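Cillholm Reading Lists: Interim Progress Report
Submitted to the Trila Fund
Reporting period: January through May
Prepared by Benoît Vidal, project lead
Tuesday, May 22, 2018

1. Status

The project is on schedule for the translated fiction list and behind schedule for the teen nonfiction list. Spending is within the approved budget. No change to the end date is requested.

2. List development

The grant covers six annotated reading lists for adult and teen readers, each compiled by library staff and released in print and online. Four are complete: translated fiction, short novels, working lives, and poetry in two languages. The remaining two, teen nonfiction and regional history, are in draft.

The four finished lists contain 189 titles after removal of duplicates. Selection followed the criteria in the original proposal. A title had to be in print in paperback or available through the shared catalog, and at least one staff reader had to finish it before an annotation was written. Annotations are limited to 60 words. Titles that met the criteria but could not be bought in more than one copy were moved to a supplementary sheet, and these are not included in the count.

The short novels list took longer than planned. Page counts in the vendor records did not match the editions received, and the 200-page limit had to be checked by hand against the shelf copies. Three titles were dropped as a result.

3. Circulation

Listed titles were checked out 1367 times between the first release and the closing date for this report. The figure includes renewals. The current circulation system does not separate renewals from first loans at the title level, so the two cannot be reported individually. Esero, the system vendor, has confirmed that the next software update will include this field. If it is installed on time, the final report will give both numbers.

Demand was uneven. The translated fiction list produced the longest hold queues, mainly for crime titles. Poetry moved slowly at the main library and better at the Carvalho branch, where the list was placed at the checkout desk in place of the new arrivals shelf.

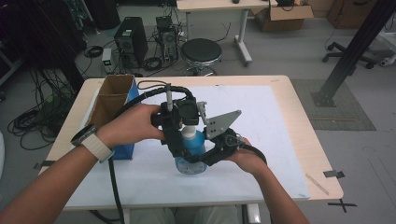
Hand-held gripper and blue bottle.

4. Print and distribution

Printed lists are folded to pocket size and stocked at both locations. The first print run used a coated paper that did not take pencil, and readers asked for something they could mark. Later runs are on uncoated stock at the same unit cost. Large-print versions exist for two of the four lists. The other two will be set once the page template is corrected; at the larger type size the call numbers currently break across lines.

5. Variances

Teen nonfiction is five weeks late. The staff reader assigned to science titles was on leave for most of the spring, and the reading was reassigned in April. Purchase of listed titles is under budget by a small amount due to a vendor discount. We propose to spend the difference on second copies of titles with open holds.

6. Work remaining

Complete annotations for teen nonfiction.
Confirm regional history titles with the local collection desk.
Set and print the outstanding large-print lists.
Run the reader survey at both locations and attach the results to the final report.

Title-level circulation tables are available on request from the project lead.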